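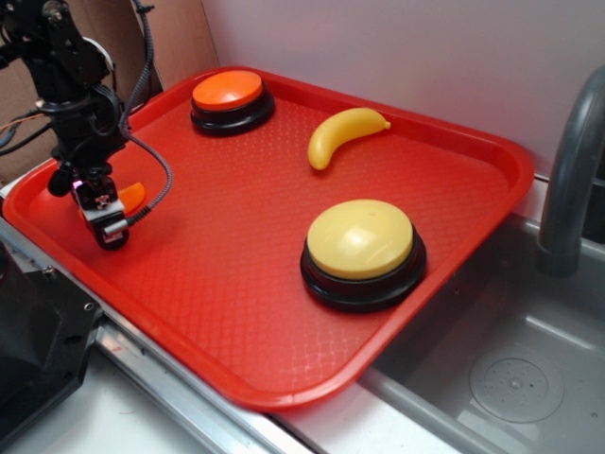

I've spent a good chunk of March trying to work out which of two grippers deserves to stay on our arm, and I finally have some numbers to share. The test is about as humble as they come. Everything happens on a red plastic tray beside the sink in the Plillodham workshop kitchen, with a toy banana and a couple of big push-button buzzers, one orange and one yellow, for the arm to deal with. If you were hoping for gleaming lab benches, sorry, we don't have any! But the tray has a raised rim that keeps things from rolling off, and its diamond-pattern floor turned out to matter a lot more than I expected when I started.

Some background for those who haven't been following the Jirgate project. We're a small group that meets to build and test low-cost arms, and last year we settled on a servo-driven design that most of us can fix with a screwdriver and a bit of patience. The arm has been fine. The gripper has been the sore spot. Our old one, which everybody calls the Tasgate because that's the suburb where the first batch was put together, has flat fingers with a thin rubber coating. The new one, the Ibrahim, has slightly curved fingers and a softer pad, and it closes more slowly. People in the group had strong feelings about both long before anyone had tested either of them properly, so I put my hand up to do it.

The job list was short. Press a buzzer and let go. Pick up the banana, lift it clear of the tray and put it down again. Pick up a small toy food piece that happens to be lying close to the rim, which is the one that makes everybody groan. I ran each gripper through the same list in the same order, using the same controller and the same settings apart from closing speed, and I logged every try as a yes or a no. There's no score for style. If the banana was dropped halfway up, that was a no, even when it landed somewhere pretty.

All up I logged 3187 tries across both grippers. That sounds like heaps, and it did eat most of my evenings, but a lot of it ran by itself while I made dinner at the other end of the bench. The arm gets through a buzzer press very quickly, so those added up fast. The banana tries were slower and I had to put it back in place by hand whenever it ended up out of reach.

The buzzers first. Both grippers were very good at them, and I can't honestly split the two. The caps are domed, and a closed gripper coming straight down only has to land somewhere near the top. The misses I did see were nearly all my own doing, from early on when I'd bumped the tray and hadn't lined it up again. I've since put a dab of tack under it.

The banana is where it got interesting. The Tasgate grabs hard and fast, and if it comes in square to the middle of the curve it's terrific. Come in at a bit of an angle, though, and it pinches the banana out sideways like a wet bar of soap. The Ibrahim is slower, but its pads fold around the shape a little, and it forgave a lot of sloppy aiming. Over the whole run the Tasgate dropped or missed the banana 427 times. I was still finding my feet with the Ibrahim's settings in the first couple of nights, and even so it came in well under that, with most of its failures bunched up at the start.

And then the rim. Oh, the rim. A small object sitting close to the raised edge is a horrible thing to pick up, because one finger wants to be exactly where the plastic is. The Tasgate won this one, and I was surprised by how clearly. Its fingers are thinner at the tips and they'll slide down into a gap that the Ibrahim's pads just won't fit. The Ibrahim kept resting on the rim and closing on nothing. I tried turning the wrist a few different ways, which helped a bit, but I wouldn't call it fixed.

Now, about that textured floor. I did a short side run on the smooth back of an old baking tray, and both grippers got worse at the banana, the Tasgate especially. The bumpy surface seems to hold an object still for that split second while the fingers close. I don't have enough tries on the smooth one to put a figure on it, so take that as a hunch, but if you're comparing your own results with mine, have a think about what your objects are sitting on.

A couple of practical things for anyone wanting to repeat this. Watch your cable. Ours is coiled and loops down beside the arm, and when the arm reaches right out it can tug on the wrist enough to shift your aim. I lost an entire evening to that before I caught on. Also, the Ibrahim's pads pick up fluff, and it's worth wiping them between runs. The Tasgate doesn't seem to care what you do to it.

Cost came up at the last meeting, so I'll mention it. The Ibrahim takes longer to build, mostly because the pads have to be cast and left to cure, and one of our first set came out with bubbles in it. The Tasgate you can throw together in an afternoon. I've been through 2 sets of rubber on it during testing, though, and the original pads on the Ibrahim still look fresh.

So which one stays on? For now, the Ibrahim. Most of what we want this arm to do looks more like the banana than the rim, and I'm happy to swap a bit of speed for fewer drops. I'm keeping the Tasgate in a drawer, and there's already talk of a third version with the soft pads cut down to a narrow tip. If someone wants to have a go at the mould, I'll gladly test it the same way.

The full log will go up on the Jirgate page once I've tidied the column names, which at the moment only make sense to me. We'll also have both grippers out at the next open night at Plillodham, doors at 5, and you're welcome to bring your own small awkward objects for the arm to try. Nothing sticky, please - I'm the one who cleans the pads.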